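Can a machine put the groceries away yet?
Gallery - kitchen and shop-floor chores, page 2

We run a small blog on machines and ordinary work, and most of the mail we get asks the same thing: when will one of these do my dishes? The short answer is that it depends on the chore. Moving one item from a table to a plate is well within reach. Clearing a whole bench after dinner is a different job.

The Bomutari workshop in Tiltdale has been working on the first kind. The task is called Longo, after the street the building is on, and it comes down to picking up a piece of produce and setting it on a round dish. They have logged around 4,000 tries at it since April. Peppers are harder than they look - the skin is slick, the lobes are uneven and a firm squeeze in the wrong spot will roll one away.

Table work, Thursday

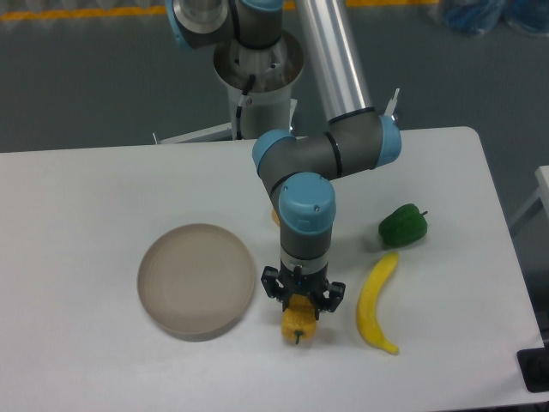 Yellow pepper held in the two-finger gripper, stem down, between the plate and the banana.

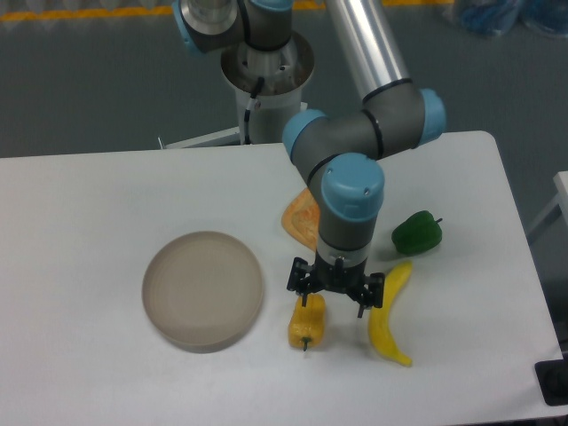
Gripper open over the yellow pepper. The green one is farther back on the right.

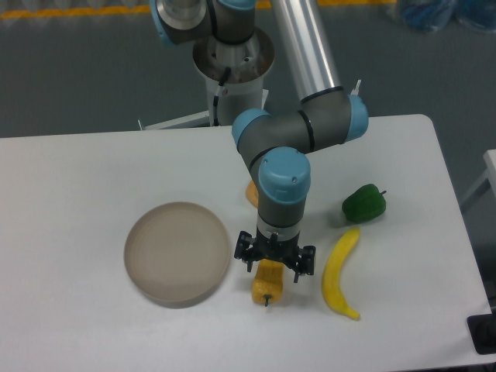

The fingers directly over the yellow pepper, with the plate to the left.

What the numbers say

Bomutari gives its success rate on single items as 92 per cent. That sounds high until you think about unpacking a week of shopping, where a person would expect to drop nothing at all. Speed is the other gap. A neighbour's kid could fill a fruit bowl in the time the arm takes to do two pieces.

Soft fruit is still off the list. So are bags, anything in cling wrap, and grapes.

Where it might be useful first

Our guess is the shop floor, before the home. A produce packer does the same motion all day at the same bench, under the same lights, and a machine bolted in one place can cope with that. Zondia, a packing outfit that supplies grocers in the area, plans to try an arm on one line for five weeks. Staff there will still do the sorting and check every tray.

A home kitchen has drawers, pets, a wet counter and a different mess every night. We would not clear any space for one just yet.

Next gallery: folding tea towels
Back to all galleries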